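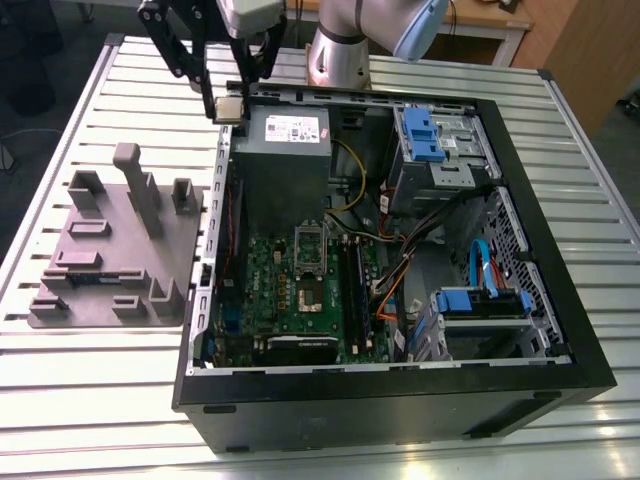
Barrera Briefing Desk

A logging and alert console for mayors' and governors' offices during storms, outages and other emergencies. It records who was told what, and when.

- Holds 318 contacts per office
- Works on battery for 60 minutes
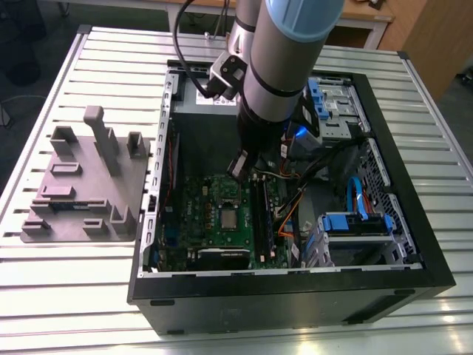
Ordering

Item 713, sold by Gundik. Training is separate - ask before the July session fills.
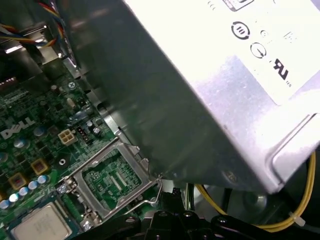
Power supply and green motherboard, case open.

Comments

Ximena Beltrán: Does it export the call log for records requests?

Dong-geon Seok: Yes, as plain text. Our county used it all winter.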